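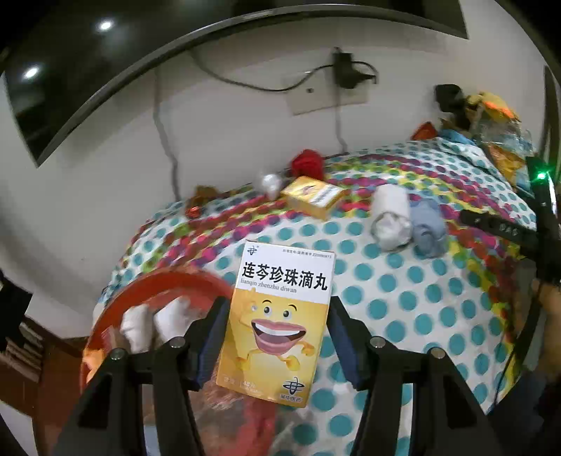
Kistent began selling phone lines in Bravarness with 10 masts and one cramped shop. It now has 61 masts, and calls finally reach the valley farms – what a difference!

Last updated 17th April

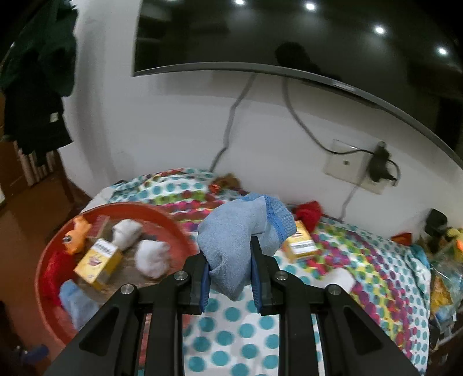
One farmer at Kedach told us she used to drive uphill just to ring the vet. She now does it from the milking shed.

The next job is fibre, with 20 streets due by August.
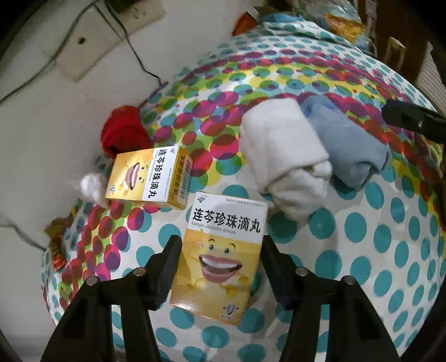

Prices stay put until the digging is done, and the shop is hiring.

14 shares | 3 comments

Siddiqui: Great news for our end of town.

hillsider: When is Kedach getting fibre?

mo_b: Signal's brilliant now!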